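Topic: Lulon 13 planner update, anyone seen a real gain on bags?
Board: Manipulation software > Bimanual

tapeworm_ik
Started reading the release notes for Lulon and I have to say the claims smell a bit. "Contact-aware planning for thin film" is the headline. I pulled the repo, and as far as I can tell the planner gets one extra cost term and a new config file with 147 parameters in it, most with no comment. Has anybody run this on a bin liner task with two arms, or are we all going off the same demo clip?

flatcable
Running it since January. Two arms, wrist cameras plus one fixed view, bin with a liner in it and a few bits of clutter on the floor of the cell. My short answer is that the planner is fine and perception is where it falls over.

This is the kind of wrist view it has to work from when the arm is down low:
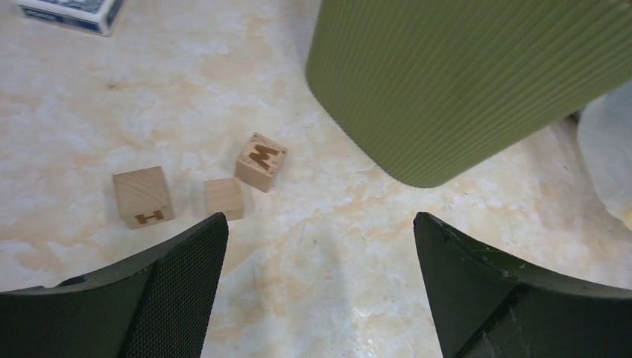 Wrist cam, fingers open. Blocks, one end of the green bin, and no red bag anywhere.

From that pose the state estimator still reports a bag rim. It's carrying the last estimate forward and the confidence barely drops. So the planner gets a nice clean rim pose that's stale, and plans a lovely smooth path to it.

tapeworm_ik
OK but that's a settings problem, no? There's a decay rate for exactly this.

flatcable
There is, and I tried it. Turn the decay up and the estimate dies every time a finger covers the film. Then the arm backs off to look again, and now you've got a robot that spends its day backing off. Pick your poison.

moss_and_gears
Disagree with flatcable here. We had the same symptom at Skidville and it was clock sync between the wrist and fixed cameras. Wrist images were landing late, so the tracker was fusing old and new. Fixed the timestamps and most of the ghost rims went away. Did you check?

flatcable
Checked. I replayed 1231 logged frames with the timestamps corrected by hand. Fewer ghosts, yes. "Most" is not the word I'd use. And marbled flooring doesn't help, the segmenter likes to call a tan vein a film edge.

hexdriver
Marble print under a vision system, why would you do that to yourself

flatcable
Because kitchens have it. If it only works on matte gray it doesn't work.

moss_and_gears
Fair. Are you still using the Flesov segmenter, or the one bundled with Lulon?

flatcable
Bundled. Flesov was better on clear film and worse on colored film when I had it. I've got both in the cell, red-orange liner in the bin and a big clear bag off to the right, so whichever one I choose I lose something. The fixed camera gives the tracker a lot more to chew on:

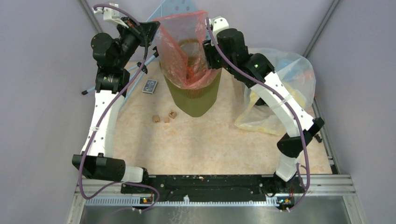

My complaint is with how the two arms share the rim. Lulon picks a leader arm and treats the other as a follower with an offset. On a stiff object, great. On film, the offset stops meaning anything once one side moves, because the rim isn't a rigid circle. The notes call this "coordinated." I'd call it two arms and a fixed distance.

tapeworm_ik
That's what I suspected. So is the contact-aware part doing anything at all?

flatcable
It slows the approach. I set the weight to zero and got the same paths with a faster finish. Draw your own conclusions.

moss_and_gears
Slowing down near film is a real benefit though. You're grading it against the marketing.

tapeworm_ik
Well, they wrote the marketing.

quietstepper
Has anyone compared with Lecomte? It replans each arm separately and only checks for collisions, so there's no leader. Ugly motion but it doesn't assume a shape. I dropped the offset constraint in Lulon with a patch on planner.cpp, line 3897 in my checkout, and the behavior got close to that. The arms do crowd each other over the bin.

flatcable
Haven't tried Lecomte. Would take the patch if you post it. How do you stop the elbows from swinging wide? My side walls are close.

quietstepper
Joint limits, set by hand, nothing clever. I'll clean it up and post it tonight. It breaks the unit tests, be warned.

hexdriver
half the unit tests were already broken on main

moss_and_gears
Only the simulator ones. Please run it with the clocks synced before you report numbers, or we'll be having this argument again next release.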